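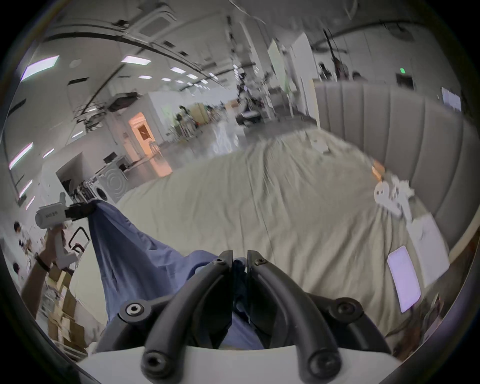
Unit 2: Deferred Maintenance on a Small Campus

Home Syllabus Units Readings Assignments Contact

Instructor: Zane Mockus
Introduction to College Administration

Read these notes before class. They cover the same ground as the lecture but leave out the discussion of your own campus visits.

1. What the term means

Deferred maintenance is repair work that a college knows it needs and has put off. A roof that should have been replaced and was patched is deferred maintenance. So is a boiler that is kept going with used parts. A new science wing is not, even if the faculty have wanted one for years. Colleges sometimes mix the two in their public plans, and you should learn to pull them apart when you read one.

The total of all the put-off work is called the backlog. It is normally stated in dollars. The figure comes from a facilities audit, where inspectors go through each building and put a price on every system: roof, windows, heating and cooling, plumbing, electrical, elevators, and so on. Audits go out of date quickly. Prices rise, small problems grow, and some items get fixed without anyone taking them off the list.

2. Where the money comes from

Operating budget. Pays for routine work such as filters, paint, and small plumbing repairs. This line is easy to cut in a bad year, and a backlog often starts there.

Reserves. Money set aside for planned replacement of building systems. Many small colleges have a reserve on paper and borrow from it.

Debt. Usually bonds. Lenders look at enrollment and at how the college has handled earlier debt. Dorms and dining halls are easier to borrow against than classrooms, as they bring in fees.

Gifts. Donors tend to like new buildings. A steam line is hard to put a name on. Some colleges now ask for a maintenance share with each building gift, to be placed in an endowment for that building.

Grants and public funds. These often come with rules on what can be bought and how fast the money must be spent. Check the rules before you count on them in a plan.

3. Case: Plenmont College

Plenmont is a private college with two buildings that matter for this unit, Dzene Hall and the Wasoletti Library.

Dzene Hall is a dormitory with 400 beds. The heating system is original to the building. The college has repaired it every winter, and last December it failed during finals week. Students were moved to the gym and to rooms in town. The cost of that week came out of the operating budget, and the summer painting program was dropped to cover it.

The Wasoletti Library has a sound structure and a bad roof. Water has reached the top floor several times. The library staff moved the periodicals down one level and closed 56 study seats. The roof had been scheduled for replacement twice. Each time the money went to something more urgent.

The president has a donor who is willing to pay for a new welcome center. The donor has been asked about the library roof and said no. The trustees have to decide whether to accept the gift, what to ask for along with it, and which of the two older buildings to take on first.

4. Ranking the work

Most facilities offices sort projects into groups. The names vary. The groups used in this course are:

- Life safety: fire alarms, exits, structural problems
- Code and access: items the law requires, including ramps and elevators
- Building protection: roofs, walls, drainage
- Systems: heating, cooling, electrical, plumbing
- Appearance: carpet, paint, furniture

A project can move up a group. Dzene's heating is a systems item for most of the year. With students in the building in freezing weather it could be argued to belong in life safety. Be ready to make that argument or to answer it.

5. For class

Write some 500 words, as a memo to the Plenmont trustees, recommending which building should come first. Say where the money would come from and what would have to wait. Do not propose raising enrollment as a funding source. Upload the memo to Saro by Sat 17 July. Late memos lose one letter grade.

Bring a printed copy as well. We will trade them in pairs.

Related units
Unit 1: Who Decides What on a Campus
Unit 3: Reading a College Budget
Unit 4: Dining and Housing as Income
Unit 5: Working with Donors
Sample memo from an earlier class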